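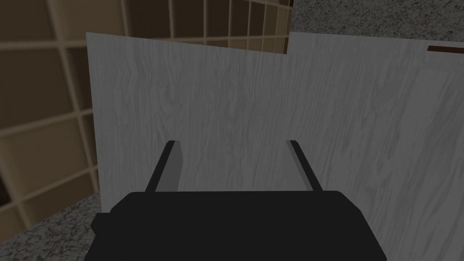
Frequently Asked Questions About Physical Therapy for Neck and Shoulder Pain

Kullo Physical Therapy
Last updated July 29, 2019

Do I need a referral?
In most cases, no. You can book a first visit on your own. Some insurance plans still ask for a doctor's note before they pay, so call the number on your card first.

What happens at the first visit?
The therapist asks when the pain started, what makes it worse, and what you have already tried. Then you move your neck and arms in several directions while the therapist checks your strength and range of motion. Most people go home with two or three exercises.

What should I wear?
A tank top or loose T-shirt. We need to see how your shoulder blades move.

Will it hurt?
Some exercises cause mild soreness that fades within a day. Sharp pain, or numbness running down the arm, is a reason to stop and call us.

How many visits will I need?
A stiff neck from a bad night's sleep may need only one or two. A frozen shoulder can take months. We review your progress after five visits and decide together whether to go on.

Should I use heat or ice?
Either is fine. Use whichever feels better, with a towel between the pack and your skin.

Can I keep working out?
Usually yes, with lighter weights. Skip overhead presses until your therapist clears them.

Do you treat patients after surgery?
Yes, at the Claluteck office only. Bring your surgeon's protocol. We can't start without it.

When should I see a doctor instead?
Go to an emergency room if you have chest pain, sudden weakness in an arm or leg, trouble walking, or neck pain after a fall or car accident. Neck pain with fever and a severe headache also needs care right away.

How do I cancel?
Call before 11 a.m. on the business day before your visit. Later cancellations may be charged a fee.

Where do I park?
At Claluteck, use the lot behind the building. At Kingi, street parking is free for 2 hours.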